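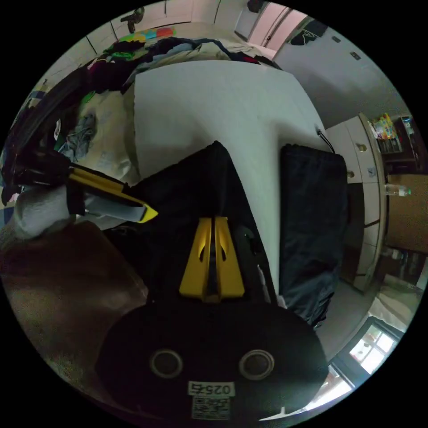 A navy drawstring bag on a white tabletop.

The Soft Water

Danuta Śliwiński had tested six miracle descalers in her time at Costwood, and she had liked the brochures for all of them. The Botora brochure was the best yet. It had a waterfall on it.

"It rearranges the calcium," said Nektarios Karamanlidis. He had driven up with the unit himself, a gray cylinder that clamped around a pipe and hummed.

"Rearranges it into what?"

"A softer form."

She wrote down "softer form" and underlined it. He watched her do it and looked pleased.

It was July and the air conditioning in the lab had quit before lunch. She filled two flasks from the tap on the left, which ran through the Botora, and two from the tap on the right, which didn't. Then she asked him to go and stand by the window while she swapped the labels around, and then she went and stood by the window while he swapped them again.

"You don't trust me," he said.

"I don't trust me. I've been wanting this to fail since you parked."

She added buffer to the first flask, then the indicator, and it went the color of cheap wine. She opened the stopcock. He had expected something with a screen, she could tell. He bent down to look at the glass tube and then at the flask, and every time a drop of blue flashed and vanished he drew in his breath a little.

"Now?"

"No."

"Now?"

"You'll see it."

The purple held, and held, and then between one drop and the next it was blue and stayed blue. She read the burette at eye level, wrote down the number, and covered it with her hand. She did the second flask, and the third, and the fourth. Her blouse was stuck to her back. He had stopped asking.

When they matched the labels up, the four numbers might as well have come from the same jug.

"But the hotel in Drestero," he said. "They had it on the boilers for a year. They wrote to us. No scale at all."

"Who cleaned the boilers before they put it on?"

He thought about it. "We did. It's part of the installation."

"With what?"

"Acid," he said, and sat down on the stool.

She rinsed the burette and let it drain. She could have said something about the hotel then. Had anyone checked the boilers, or just asked the manager? Had they changed their water supply? Were there two boilers, so that one could have gone without? She had a page of such questions. She had once read them aloud to a man from Zervas, who cried in the parking lot, and whose product was still on sale.

"It cost me 4,000 to get the rights for this region," Nektarios said. "I have 26 of them in my garage."

"Have you got one on your own house?"

"Of course."

"And the kettle?"

He gave a short laugh and rubbed his face. "My wife does the kettle. With vinegar. Every Friday."

"Did she do it every Friday before?"

He didn't answer that. He unclamped the cylinder, which went on humming in his hands until he found the switch, and he asked whether she could put in the report that further study was needed. People liked that phrase, he said. He had seen it in a lot of reports.

"I can put that hardness was unchanged in four samples."

"Only four?"

"You want more?"

He looked at the burette, and at the two taps, and at the clock. It was ten past three.

"I would like to do one," he said. "Myself. If you show me how to hold the thing."

She gave him a clean flask and her spare goggles. He filled it from the left-hand tap out of loyalty, though the cylinder was off and lying on the bench, and she didn't point this out. He put the indicator in. He turned the stopcock much too far, and the whole flask was blue before he could say a word.

"Start again," she said. "Slower."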